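4.2 Planning the Purchase

1. Confirm the budget line for each unit. The Veker arm and its gripper are quoted separately - both figures must appear on the request form.

2. Before ordering, have the dishwashing task laid out in the simulator. Check the reach from the basin to the utensil holder at the corner of the wire rack, and the clearance under the faucet. 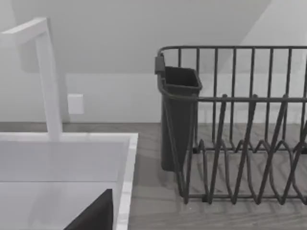

3. Reserve 11 percent of the total for spare gripper fingers and mounting parts.

Note: Quotations from Zostov are valid for 75 days.

Caution: Do not sign a service contract before step 2 is approved. Send the completed form to Nneka Idahosa by the end of August.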